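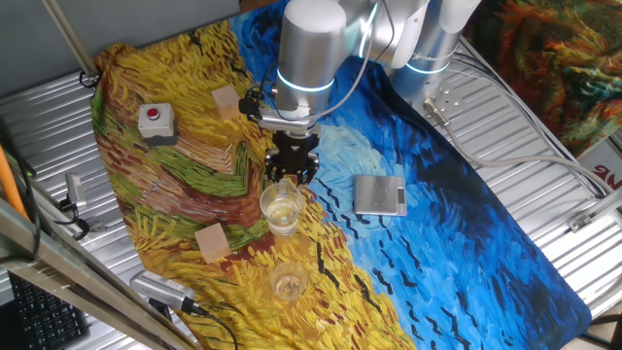 Two cups, two blocks and the little scale, on the wheat field cloth.

Right, quick one, kettle's on and I've got to be out the door by 6. People keep asking about the cloth so. It's a table cover, Van Gogh style, yellow wheat on one side and all that blue sky on the other. Got it in Rarville in January, 12 dollars off the end of a roll. Should've bought two.

Been meaning to write up the water pouring stuff for ages. Clear plastic cups only, and just a splash in each. Fill them up and you'll be mopping till teatime, ask me how I know. The kitchen scale is for checking what went where. My best pour last month read 105 grams, then I bumped the table. Typical.
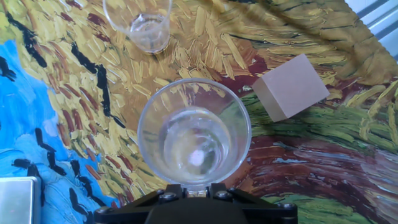
Delia Bucur
Blogger and chief cup washer

Looking straight down into a cup is my favourite bit. The light sits on the water all bluish white and the yellow and brown paint colours go wobbly through the plastic. Very pretty for a cup that cost nothing. Harder to judge the level on a busy pattern tho, Hongjun reckons plain grey would be better. Hongjun is wrong. Plain grey is depressing.

Wooden blocks are handy for marking out spots, and they dont roll. Keep them well clear of the water, mine have gone a bit furry on the corners.

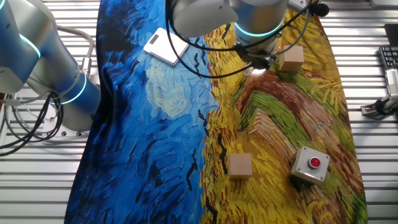 The blue half, with the pale swirl that could be a moon.

Edges wrinkle no matter what I do. Tried ironing on low, lasted a day. Going to try hemming it next, if I can find teh good scissors.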